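Hi! I'm keeping this file next to the notation scores so that whoever opens the folder after me knows what they're looking at. It covers the **Skalter** set: class and rehearsal notes from a small contemporary dance company, plus the step lists I typed up from them. Last big cleanup was December 14, 2019.

## What's in it

- `class/` – 230 plain text files, one per morning class
- `rehearsal/` – notes on two pieces, *Samero* and *Jevwood*
- `steps.csv` – 802 rows, one per named phrase
- `people.txt` – who taught, who danced, who took notes

The class files are the easy part. Gilberto Paucar taught most of them and he likes a set order (floor, standing, across the room, jumps), so I could follow along even with my handwriting. Marisol Mosquera's classes wander more, and in hers you'll see a lot of lines like `same as before but slower`. I left those alone. If you need to know what "before" was, scroll up to the last line with counts on it – usually that does it.

## How a row works

Each row in `steps.csv` has a phrase name, the piece or class it came from, the counts, the starting side and a free text note. Something like this:

```
name,source,counts,side,note
long fall,Samero,10,L,arms late
```

Side means the dancer's side and never the audience's. I got this wrong in November, fixed it, then found more of them in *Jevwood* and fixed those too. If a row still looks mirrored, check the rehearsal note before you change it, please!

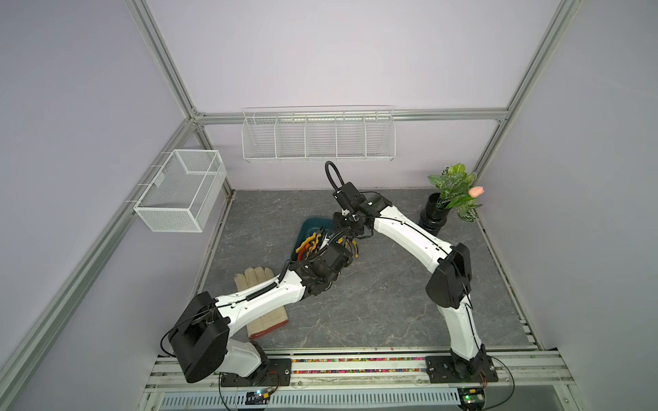
*Two arms over the work surface, with the left gripper at the tray of pliers.*

## Names of things

We never agreed on spelling. Baltasar Peñalver writes "roll down" as one word, I write it as two, and Brayan Chávez uses his own shorthand, which I expanded wherever I was sure of it. Where I wasn't, the note column says `BC?` and you can go ask him. French terms have no accents in the file names but do have them inside the text (my old laptop choked on them, long story).

A few phrases have nicknames from the studio. "The Ayala" is the turning section near the end of *Samero*, named after the street we used to rehearse on. It shows up as both `ayala` and `the ayala`, so search for the short one.

## Stuff that's missing

- The second half of *Jevwood*, which was still changing every day when I stopped typing
- Any class Timo Thiele taught as a guest. He asked to keep those out and I said sure
- Music cues. There are counts, but I didn't write down recordings or tempos
- Partnering, mostly. I tried to write lifts as text and gave up after more than 200 lines that made no sense even to me

## Using it

Go ahead and use the class notes for teaching or study. For the two pieces, ask Marisol first, as she made both of them and likes to know where the material ends up. Please don't stage anything from the step list alone – it has no spacing in it and you'd end up with everybody in a pile.

If you fix a row, put your initials at the end of the note so I can find it later. New rows go at the bottom, any order, I sort them by name every so often. And if you can read the last page of `rehearsal/samero_04.txt`, write to me, I've been squinting at that scan for weeks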